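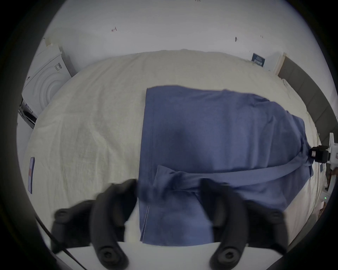
Shirt folding with the hand-held gripper, on the bed.

Troltidden hand-held gripper review: 2 weeks of folding laundry for a robot

I bought the Troltidden because I wanted to teach my arm at home to fold clothes and I was sick of doing it with a joystick. You hold the gripper yourself, do the chore the way you'd like it done, and the recordings go into training. So far I've kept 100 demos and thrown out 53, mostly from my first couple of evenings when I kept rushing!

The good stuff first. The black fingers close evenly and they grab a thin edge of cotton better than I expected (a hem is easy, a flat single layer in the middle of a shirt is still a pain). It feels natural pretty fast. With the joystick I'd spend ages lining up on one corner — with this I just reach over and take it.

Now the gripes. The cable is stiff and always wants to be under my wrist. My forearm gets tired after a long run, and the grip is sized for somebody with bigger hands than mine. Also, you really do have to move slower than you would with your own fingers. My friend Jomar Calimlim folded like he was late for a train, and the arm copied him, badly.

The software, Mendurden, is fine. Trimming clips is quick, but naming them is a chore, and the 18th September update moved the delete button right next to save. Why?

Soft tees work best, wrinkled sheet underneath and all. Jeans I've given up on for now. I'd buy it again, though I'd get the smaller handle, which Costico says is coming in October.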